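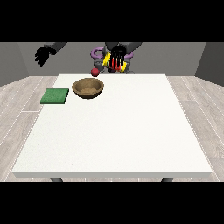
*Figure 1. Simulated table task with a two-handed robot. Bowl, green pad and red ball on the table; both hands raised.*

## Teleoperation in simulation - notes for lab 8

Trefor Bowen, 18/04/2021

Last time we moved the arm by hand and recorded the joint angles. With two arms and multi-fingered hands that gets awkward, so this lab uses remote control. You wear the tracked gloves, and the software maps your wrist and finger poses onto the robot.

**Wrist mapping.** Motion is relative. The robot's wrist follows the change in your wrist pose from the moment you press the pedal. Release the pedal to reposition your own arm - the robot holds still.

**Finger mapping.** Your fingers and the robot's fingers differ in length, so copying joint angles gives poor pinches. We match fingertip positions relative to the palm instead. Check the thumb first when a grasp looks wrong.

**Depth.** On a flat screen it is hard to judge how far a hand is above the table. The ball in Figure 1 is near the far edge, a bad place to guess. Orbit the view before you reach.

### What to record

Each group records 70 demonstrations of one task. Start every one with both hands up and clear of the table. Stop within 700 time steps.

- Save failed attempts in a separate folder.
- Do not trim pauses yet. We compare trimmed and untrimmed data next week.
- Write down who was operating. Styles differ, and a policy trained on mixed operators can end up halfway between two of them.

Reading: the Jaramillo handout on retargeting, sections 2 and 3. Skip the proof.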